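so my neighbor Shirley Fairclough handed me a grocery bag of dill pickles over the fence in January, and i have been chasing that brine ever since. she won't give me the recipe (i've asked – twice!) but she did let slip that there's a little brown sugar in it and "more garlic than you'd think," so i've been working from that.

batch one was way too sour. batch two sat on the counter too long and went soft, and my husband ate them anyway on bologna sandwiches. batch three is the keeper, or close to it. i used small firm cucumbers from the Volstead market, the bumpy kind, and soaked them in ice water for a couple of hours first.

the brine is two cups of water, two cups of white vinegar, two tablespoons of pickling salt and one of brown sugar. bring it to a boil, let it cool for 20 minutes, then pour it over the cukes with six smashed garlic cloves and a big fistful of dill. these are fridge pickles, so no canning, just a lid and some patience. i gave mine five days and they were so good chopped up in potato salad!

next i want to try the same brine on green beans, and maybe some red onion for tacos. if you've got a spicy version, leave it in the comments, because i'm down to the last jar.
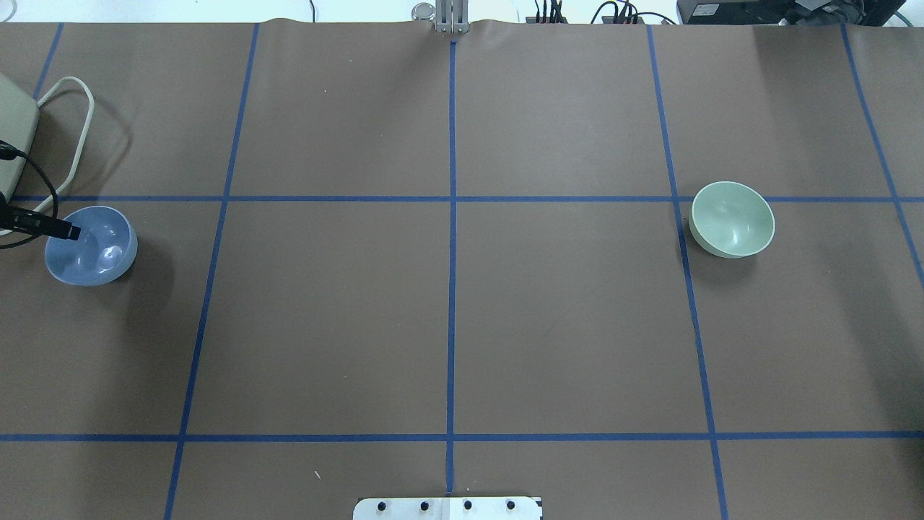 what else we ate this week

chili, twice. and a pan of cornbread i forgot to salt – we put honey on it and kept going.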